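Workroom and corridor check, Birside building, second floor
February 5, 2024
Form 606, filled in by the safety contact for the floor

Marks used: OK / to repair / to watch. Comments are for the building office in Vedham.

**1. Exits and corridors**

- [x] Fire door to the stairs closes by itself — OK
- [x] Green exit signs are lit — OK
- [ ] Corridor free for the full width — to repair. Paper boxes stand again beside the copy room. I asked for them to be moved before, please ask also from your side.

**2. Fire equipment**

- [x] Extinguisher 23, seal and pin in place — OK
- [ ] Extinguisher at the kitchen — to watch. The next service is written for April, and the label is already difficult to read.

**3. Boards, shelves and wall fixings**

- [x] Shelves from Rafferty, screws tight — OK
- [ ] Load label on shelves — to repair. It should say 100 kg and on two shelves it is missing.
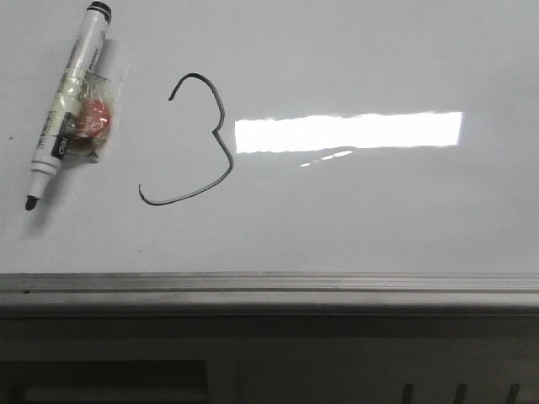
The bracket behind the archive door moves a little when I press it with the hand. It doesn't carry anything heavy now, but I would like it fixed before the new folders arrive.

**4. Electricity**

- [x] No damaged cables under desks — OK
- [ ] Socket by the window — to repair. The cover is cracked in one corner. I put tape over it and a note "do not use".
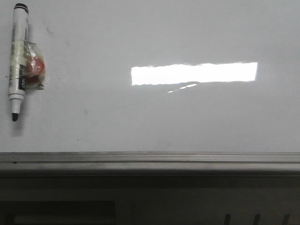
*Whiteboard with a deli marker, no writing on the surface.*

**5. Air, light and cleaning**

- [x] Windows open and lock — OK
- [ ] Ceiling lamp over the sink — to watch. It blinks in the morning, later it is calm.
- [x] Cleaning liquids in the closed cupboard — OK. The Flurninska bottles now have labels in English too.
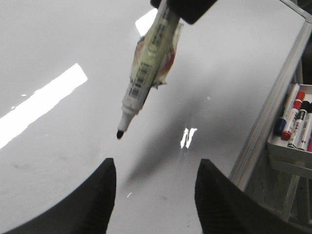

*Marker and whiteboard, closer view.*

**6. First aid**

- [x] Box is in its place — OK
- [ ] Contents complete — to repair. Small plasters are finished and the eye wash is past its date.

Open points go to the office today. The socket is the most urgent one.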